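3.2 The shoe rack exercise

The capstone class asked for a household job that students could practice at any hour, and we settled on slippers and a shoe rack, partly because everyone in the Grurnlow course already had opinions about how slippers ought to be put away. Over the term, 6 students shared the teleoperation seat, and together they logged 1,488 attempts.

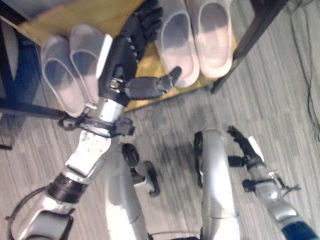 Each attempt began with the operator bringing a hand up to the shelf and choosing a slipper. We let students pick their own approach, and we're glad we did, since their habits turned out wonderfully different.
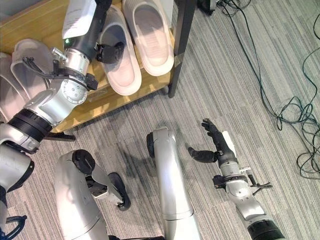
Grasps were labeled afterward in Vellivum, our small annotation tool, by 2 students working separately. Where their labels disagreed (mostly over what counts as a slip), the attempt was set aside for the class to talk through.
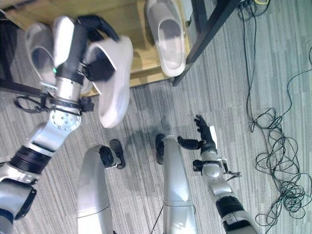
After cleaning, 545 attempts went into the training set. Figure 4 gives the robot's own view of the rack, with white slippers on the middle shelf and pink ones on the bottom.
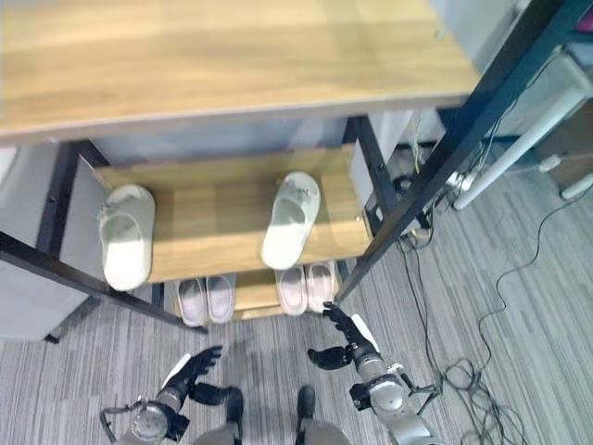

Figure 4. The rack from the head camera.

Costigan, reading an early draft, objected that a low shelf is a harder reach and ought to be scored by itself, and we have done so in Section 4.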